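Intro to Automation, Handout 6
Notes from the Tremeck open day

Read these notes before the lab. They cover the hand-held gripper session, the second of the two we attended. The Festier arm demo is in Handout 5.

1. The task

The operator picks up a plastic bottle, lifts it, and sets it back down. The camera rides on the gripper, so the recording shows what the fingers are doing up close.
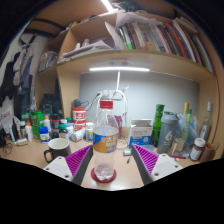
Tremeck records each pick as a separate clip. A full set is 80 clips, and a trained operator finishes one in 52 minutes. Clips with a bad start are thrown out the same day.

2. Where to work

Lab benches are usually cleared before a test. Tremeck prefers desks that people use.

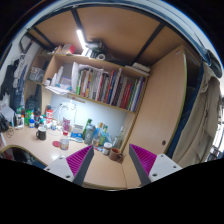 A model trained on clean benches tends to fail when the background changes. On a desk like this one, with mugs near the bottle and a row of containers along the wall, the software has to find the target among similar shapes. Bradgate reported the same problem in the talk after lunch.

3. Points to write down for each pick

- Height of the fingers on the bottle
- Whether both pads touch the sides 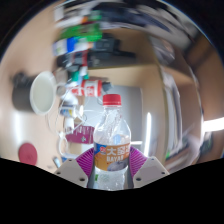

- Tilt of the bottle during the lift

4. Grip

Ribbed pads were used all day. Squeezing harder is rarely the answer with thin plastic, as the wall bends and the label can slide.
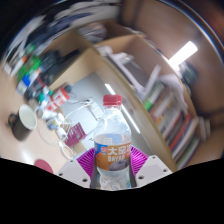 Ackermann's speaker suggested closing slowly and stopping at first contact on both sides. We will try this on Sunday with 18 picks per group. Bring your log sheet from Handout 5.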